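Mindari fan club, minutes of the October meeting

Present were 26 members. Yae Mizuno led the meeting and Fermín Cisternas wrote the notes.

1. Watch party for the reunion episode. We agreed to meet on Monday at 5 in the Durán room. Fermín will bring the cable for the projector. Spoilers are not allowed in the group chat until the next morning.
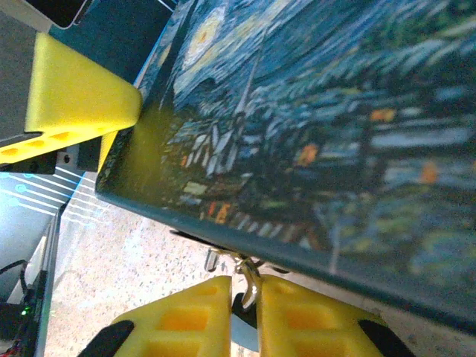
2. Money. The club has 300 dollars. Yae proposed to spend 150 on snacks and the room. Accepted, with one vote against.

3. The recap podcast. Postponed, the microphone is still in repair.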